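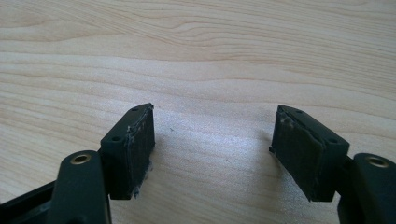
We use cookies to keep you logged in. Accept | Settings

Pad replacement intervals — what's your rule?

stulent_ops, 2026-09-02
Our written rule says change the finger pads every 1000 grasps. Mine have frayed edges and pale residue along the rim well before that. Do you go by count or by condition?

Budis
Count. We did condition until June and every operator had a different idea of "worn". Now it's 600, logged, no arguments.

kettle9
Disagree. A count means nothing if one person handles mugs and another handles sandpaper. Check both pads at the start of each shift and change them as a pair if an edge lifts.

stulent_ops
Fingers fully open for the check, over a bare bit of table?

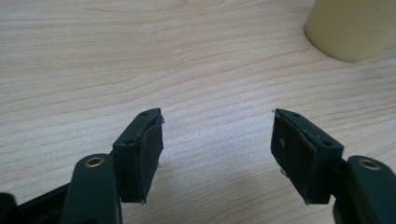 Fengying Zheng replied that fully open is right, but the check should be written down with initials, or it gets skipped. She does it every 100 grasps — it takes 60 seconds.

Budis
Too often for us. I'd accept once a shift plus the 600 limit.

kettle9
Fine by me. Clean the old glue off before the new pad goes on, and put that in the rule too.

Related threads
Bramel log sheet template
Amin spare pads, which adhesive?
Labelling left and right fingers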